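Caring for White and Pale Worktops: Laminate, Melamine, Powder-Coated Steel and Solid Surface

Pale work surfaces show graphite, dye, tannin and metal transfer far sooner than dark ones. Most of the damage found on them in home workshops and laundries comes from the cleaning method. These notes cover identification, routine cleaning, specific stains, edges and joints, and the storage of items on top.

Identify the surface first

Look at an underside or an unfinished edge. High-pressure laminate shows a thin dark or brown line between the decorative face and the substrate. Melamine-faced board has no such line and the face is thin enough to chip to bare particleboard. Solid surface is one colour all the way through. Powder-coated steel rings when tapped and takes a magnet.

If the surface can't be identified, treat it as melamine, the least forgiving of the four.

Routine cleaning

Mix 5 mL of neutral dishwashing liquid into 1 L of warm water. Apply with a wrung-out microfibre cloth. Wipe in straight overlapping passes from the far edge toward you, turning the cloth at the end of each pass. Follow with a second cloth and plain water, then dry. The rinse is the step most often left out. Detergent residue is faintly tacky and holds dust, and a benchtop that looks grey an hour after cleaning is usually carrying a film of it.

Do not use cream cleansers on gloss laminate or melamine. The abrasive leaves a haze of fine scratches that later takes up dye. Melamine foam sponges are also abrasive. On a matt finish they will polish a shiny patch that cannot be reversed.

Stains by type

Pencil and graphite: a soft white vinyl eraser, then the routine clean. Wiping first with a wet cloth spreads the mark.

Ballpoint and felt pen: isopropyl alcohol on a cotton pad, dabbed from the outside of the mark inward. Change the pad as it picks up colour. Keep alcohol off painted timber trim and off acrylic.

Tea, coffee and turmeric: bicarbonate of soda and water mixed to a thin paste, laid on without rubbing and left for 10 minutes. Lift it off with a damp cloth. Turmeric may need a second application, and what remains often fades over a few days in daylight.

Metal transfer: the grey streaks left by aluminium rulers and saucepan bases are metal deposited on the surface. Detergent has no effect. On solid surface, use a non-scratch pad with a small amount of the maker's recommended cleaner. On laminate, try the vinyl eraser first and accept a partial result.

Adhesive residue: eucalyptus oil on a cloth, left for two minutes, then detergent solution to take off the oil. Test on an inconspicuous spot. A plastic scraper may be used at a low angle. A metal blade should not be.

Super glue: leave it to cure fully and work a plastic scraper under the rim. Acetone will soften it but will also dull solid surface and strip some powder coats.

Maureen Kettle of Betley wrote in November to report that a chlorine bleach solution left overnight on her white laminate had yellowed it. This is a known effect of prolonged contact and is permanent. Where bleach must be used, dilute it to the label rate, limit contact to two minutes and rinse twice. Never combine it with vinegar or any other acid, or with ammonia.

Edges, rails and timber strips

Water enters at edges. Board swells at the joint between the face and the edge strip, and once swollen it does not go back down. Run a fingernail along each joint twice a year. Where it catches, dry the area for a full day and reseal with a thin bead of clear neutral-cure silicone, tooled flush.

Metal rails collect grit where they meet the top. Brush this out dry with an old toothbrush before any wet cleaning — grit dragged across the face by a damp cloth is the main source of long scratches.

Bare timber strips should be cleaned along the grain with a barely damp cloth and oiled when water no longer beads. Wipe off excess oil within 15 minutes and keep it off the adjoining white surface. Dry oily rags flat outdoors before disposal, as bunched rags can self-heat.

Keeping items on the surface

Use open baskets with smooth bases. Lift them to move them. Wash plastic baskets in warm detergent solution and dry them fully before they go back, mesh walls included.

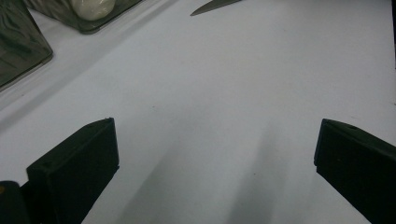
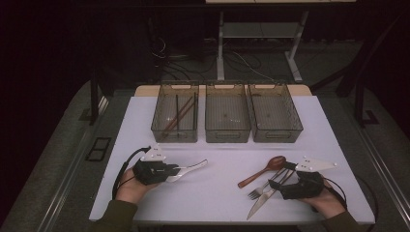 Rubber feet and coloured silicone mats can leave a yellow or brown mark through plasticiser migration. The mark lies within the face and will not clean off. Felt pads or clear polyurethane bumpers avoid the problem. Replace felt pads when they become hard or gritty.

Hot items need a trivet with an air gap. A folded tea towel slows the heat without stopping it, and laminate glue lines can let go well before the face shows any scorching.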